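Subject: Re: [heritage-liaison] Designation of the Kandasamy Mill complex - comment period and owner notices

From: Elaine Barbosa
To: heritage-liaison list
Cc: Geetha Kulkarni; Dinesh Rodrigues

Dear colleagues,
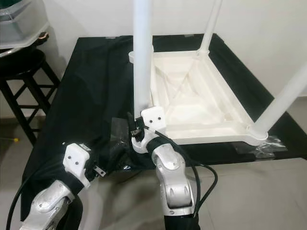 Thank you to all who responded to the notice regarding the proposed historic district at the Kandasamy Mill. I am replying to the full list, as several members have written to me separately with the same questions that Mr. Namboodiri raises below. His message is quoted in part, and my responses follow each section.

Sudheer Namboodiri wrote:

> The draft boundary map circulated in May shows the mill, the dye house and the
> worker cottages on Flaseck Street, but leaves out the footbridge and the small
> chapel on the far bank. The 1980s survey treated all of these as one property.
> Has the boundary been reduced, and if so, on whose recommendation?

The boundary has not been formally reduced. The map circulated in May was a working draft prepared by Dinesh Rodrigues for the purpose of confirming parcel lines. The footbridge and the chapel stand on land held by the township, and the earlier survey recorded them on a supplementary sheet. That sheet was not in the scanned file we received from the county. It has now been located, and a corrected map will be issued to this list before the end of June.

The revised nomination will include 34 contributing structures. The chapel is among them. The footbridge is still under review: the deck and railings were replaced after the flood, and the reviewing staff must decide whether the stone piers alone retain enough of the original work to qualify. Members who hold photographs or drawings of the bridge before its repair are asked to send copies to Mr. Rodrigues. Family albums and church bulletins are welcome, provided the owner consents to their inclusion in the public file.

> Several owners on Flaseck Street believe that listing will prevent them from
> changing their windows or painting their front doors. I have tried to explain
> the difference between the state register and the local ordinance, but I would
> be grateful for wording I can leave with them.

This question has been put to our office more often than any other. The following paragraph may be copied and distributed as it stands:

"Listing on the State Register is an honor given to a property in recognition of its importance to the history of the community. It does not restrict what a private owner may do with private funds. An owner may paint, repair, alter, sell or rent the property as before. Review takes place only when a project uses state money or requires a state permit. The township ordinance on exterior changes is a separate matter, and questions about it should be addressed to the township clerk."

Owners may also wish to know that listed homes can qualify for the rehabilitation tax credit. Geetha Kulkarni has prepared a short guide to the application, which she will mail on request. Please note that work must be approved before it begins. Two applications from the Skelo Avenue district were declined last year for the sole reason that the roofs had already been replaced.

> Lastly, may I ask about the hearing? The notice gives the place as the mill
> office, which has a flight of steps at the entrance and no ramp. A number of the
> former mill families who would like to speak are elderly.

Mr. Namboodiri is correct, and I regret the oversight. The hearing has been moved to the lower hall of the Zodetti Library, which has a level entrance from the parking lot. It will begin at 6 p.m., and the doors will open half an hour earlier for those who wish to view the maps. A corrected notice has been sent to the newspaper and to every owner of record.

The order of business will be as follows. Jayanthi Gowda will present the statement of significance, with particular attention to the families who came to work in the dye house and to the mutual aid society they founded there. Mr. Rodrigues will then explain the boundary. The remainder of the evening is reserved for public comment, and 14 people have asked to speak so far. Each speaker will have five minutes. Anyone who prefers to speak in a language other than English should let Ms. Kulkarni know in advance so that an interpreter can be arranged.

Written comments carry the same weight as spoken ones. They will be accepted for 20 days after the hearing, by mail or by electronic message, and should state the writer's name and address. Owners who wish to object to the listing of their own property must do so in a signed and notarized letter. An objection sent by ordinary message to this list cannot be counted, and I would ask members not to forward such messages on an owner's behalf.

One further item. The draft statement of significance gives the dye house's construction date in two different ways, on its first page and again in the appendix. Ms. Gowda is checking the insurance maps and will correct the text. Until she has done so, please do not quote either date in press material - the local paper has already printed one of them.

Corrections to names on the roll of mill families should go directly to Ms. Gowda, with the preferred spelling and, where possible, a note of the source.

Respectfully,

Elaine Barbosa
Regional Coordinator, Register Programs

_______________________________________________
heritage-liaison mailing list
To leave the list, write to the list owner with the word "remove" in the subject line.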